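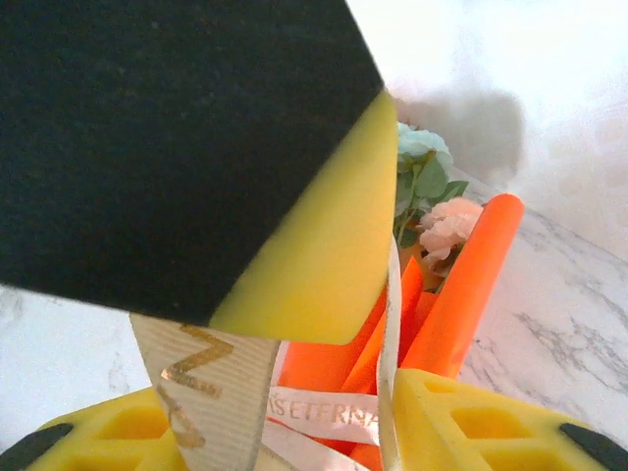
Printed ribbon marks more easily than most people expect, and the damage is nearly always done during cleanup of the work surface, when adhesive, crumbs or dust are wiped up with whatever is at hand. This page covers cleaning a craft table that has ribbon stock on it, sorting the ribbon by weave and print, and storing it so that it comes off the roll flat. Two types account for most of the work. A wide beige grosgrain with a metallic gold zigzag has fine ribs that can hold dust, and its print sits on a raised texture. A glossy white satin with reddish-pink lettering, in this case reading "ASETERNA", has a smooth face that shows every scratch and crease. A sponge with a dark scouring layer on yellow foam is suitable for the table, foam side only, and for neither of the ribbons.

What you need

Kitchen sponge with a foam side and a scouring side
Two lint-free cloths, one damp, one dry
Soft brush, 25 mm wide
Plain dish soap
Sharp fabric scissors
Acid-free tissue
Cardboard cores or flat cards, 70 mm wide
Steel pins or paper tape

1. Clear the ribbon first

Lift ribbon off the table before any water is used. Do not drag it. Loops of satin catch on the cut ends of grosgrain and pull threads. Pick up each length at one end, let it hang, and lay it on a clean sheet of tissue away from the work area. Small decorative pieces go into a shallow tray. If pieces have been glued the same day, leave them in place and clean around them.

2. Clean the table

Brush off dry debris. Wet the sponge, add one drop of soap, and squeeze until no water runs out. Wipe with the foam side in straight passes, front to back. Rinse the sponge between passes if the surface has glitter on it.

The scouring side is for dried glue on glass or unpainted steel. On painted or varnished tops it leaves a haze, and the roughened area will then snag satin. For glue on a finished top, lay a damp cloth over the spot for 16 minutes and lift the softened glue with a plastic scraper.

Dry the table with a cloth and wait until it feels dry to the palm. Satin can water-spot, and the spots do not always press out.

3. Clean the ribbon

Grosgrain: brush along the ribs, which run across the width. Brushing lengthwise pushes lint into them. Hold the ribbon flat with two fingers and work in short sections. Go lightly over metallic print. If gold comes off on the brush, stop and shake the ribbon out instead.

Satin: use the dry cloth only. Support the ribbon underneath with the other hand and wipe in one direction. Lettering can be checked for fastness by pressing a damp white cloth to the last letter of a spare piece. If color transfers, keep the whole roll away from moisture.

4. Press out folds

Lettering on satin distorts visually where the ribbon folds, and a fold left for a season becomes a permanent line. Press on the reverse, iron at its lowest setting, no steam, with a cotton cloth between iron and ribbon. Move the iron by lifting. Test metallic grosgrain on an offcut first – some foils dull at any heat.

5. Trim the ends

Cut satin at 45 degrees. Cut grosgrain straight, following a rib. Heat-sealing works on polyester only, and it should be done before the ribbon goes near tissue.

6. Wind and store

Wind printed ribbon with the print facing out. This lets you identify it without unrolling, and the face does not rub against the core. Keep the tension even and low. Place a strip of tissue between turns of satin for the first two turns, where pressure is highest. Fasten with a pin through the core or with paper tape. Rubber bands leave a dent and eventually stick.

Keep wide grosgrain on cores, standing on edge. Satin in short lengths can go on flat cards. Do not put both types on one card.

Labels

Each roll in this workroom has a stock number, the width, the fiber content and the supplier. Roll 574 is typical:

574 – grosgrain, polyester, metallic print – Wuvgate

Rolls bought from Skandesau before November carried no fiber content and were marked "unknown, do not heat" until an offcut had been tested. Write the label in pencil. Marker ink migrates through tissue.

Faults

Ribbon curls after winding: tension too high, or wound damp. Unwind, hang overnight, rewind.

Gold print cracking at folds: cannot be repaired. Cut out the section and use the rest for short bows.

Satin feels tacky: glue residue, usually picked up from the table. Discard the affected length and repeat step 2.

Gray lint in the ribs: the brush is dirty. Wash it and let it dry fully before the next use.

Sponges used on this table are kept in a separate dish and never returned to the kitchen sink. Replace the sponge when the foam begins to shed.

Last revised April 6, 2024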